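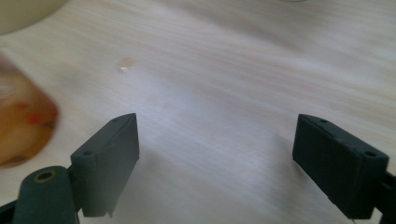
Figura 3. Vista desde la cámara de la pinza manual, con los dedos abiertos sobre la mesa.

3.2 Recogida de demostraciones

Las demostraciones se grabaron con una pinza que el operador sostiene en la mano, sin ningún brazo robótico presente. La cámara va fija al cuerpo de la pinza, de modo que los dos dedos aparecen siempre en la parte inferior de la imagen (Figura 3) y sirven como referencia para estimar la apertura. Esta disposición fue propuesta por Begović en una versión anterior del sistema Celum, y nosotros la conservamos con cambios menores en el soporte.

Participaron 8 operadores, de los cuales dos tenían experiencia previa con teleoperación. Cada uno recibió una explicación de 10 minutos y después practicó libremente. La tarea consistía en recoger objetos pequeños de la mesa y depositarlos en un recipiente. No se impuso un orden de recogida — el operador decidía en cada caso por dónde empezar — y tampoco se corrigió la trayectoria durante la grabación.

De las 3000 demostraciones grabadas se conservaron 2461. Las restantes se descartaron por pérdida de la estimación de pose o por una calibración incorrecta de la apertura. La revisión fue hecha por dos personas de manera independiente, y los desacuerdos los resolvió la primera autora.

Los objetos muy pequeños presentan una dificultad particular. En la Figura 3, por ejemplo, el fragmento blanco ocupa muy poca superficie de la imagen y su contraste con la madera clara es bajo. Además, los objetos cercanos a la cámara, como el de color naranja translúcido a la izquierda, quedan desenfocados. Por este motivo no aplicamos recortes laterales en el preprocesamiento, y la resolución de entrada se mantuvo igual para todas las tareas.

Para comparar, una parte de las tareas se repitió por control remoto con la interfaz Clukix. En esta condición el operador mira solamente la imagen de la cámara y mueve el brazo con un mando. El tiempo por demostración y los errores de agarre de ambas condiciones se analizan en la sección 4.1.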